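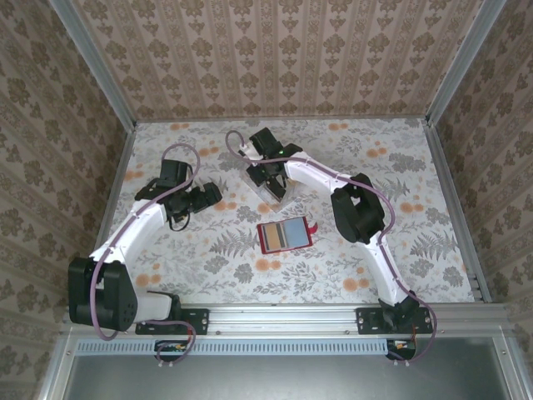
Every house has a box of small bits. Ours had been through three moves and one divorce (not mine, the box came from Natália Nogueira's garage sale) and by spring it held enough orphaned blocks, tabs, cards and little plastic whatsits to stock a very disappointing toy store. Sorting it takes an afternoon if you do it on the carpet and far less if you do it on a table with a cloth over it. Pick a light cloth. Mine is white with gray ferns and orange blossoms, and a card with a red border shows up on it nicely, as does nearly anything else you are likely to drop. The one thing that gives me trouble is a clear plastic box, so I keep those toward the back where my elbows don't go.

What you need

A table you can get all the way across without standing up.
A light cloth, flowers optional.
Clear plastic boxes, with or without their lids. You will find the lids in June.
2 bowls, one for trash and one for things you are not ready to call trash.
A pencil and some masking tape.

Step 1. Tip out a little

A handful, no more. I know the temptation is to upend the whole thing and feel decisive. I did that the first time and spent the next 12 days eating dinner on the couch.

Spread the handful flat with the side of your hand so nothing is sitting on top of anything else.

Step 2. Pull the small stuff first

Small things hide under big things, and then they hide under you. Go after the tiniest pieces before you touch anything with a respectable size.

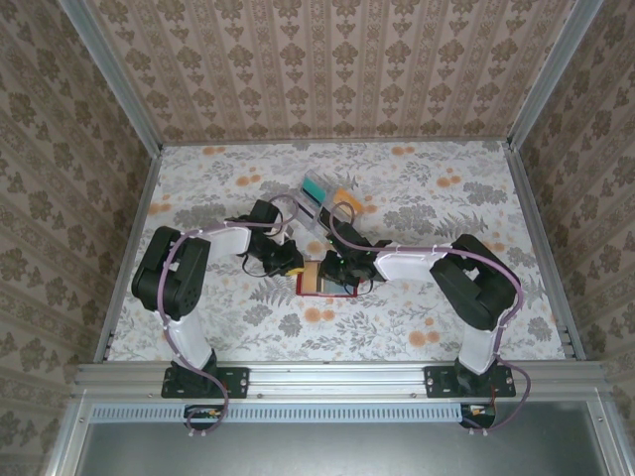 Work from the middle of the cloth outward, and don't stop to wonder what a piece belongs to. If it's small, it goes with the small. You can be sentimental about it later, on your own time.

Thu Ngô, my neighbor, sorts by color from the start and gets lovely results. She also finishes what she begins, so I can't recommend her method to the general public.

Step 3. Fill the box from one corner

Lay the flat pieces down first, edges against the wall of the box. Anything long and thin goes in along a side. Chunky blocks come next, and if one won't sit flat, take it out and try it the other way before you start pressing on it. Pressing is how I lost a perfectly good box.
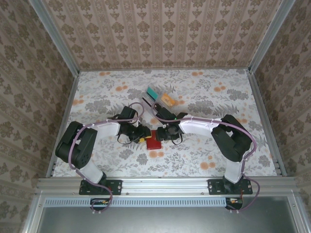

Leave a gap at the top. A box filled to the brim looks wonderful until somebody wants the thing at the bottom, and somebody always wants the thing at the bottom.

Step 4. Label it, sort of

Masking tape on the short end, one word in pencil. "Blocks" is fine. "Misc." is how we got here.

Step 5. Deal with the second bowl

Put it on a shelf with the date on it. Mine says May 30, 2020 and I'll look at it when I'm feeling strong. Then shake the cloth out over the sink - never the lawn - and go tip out the next handful.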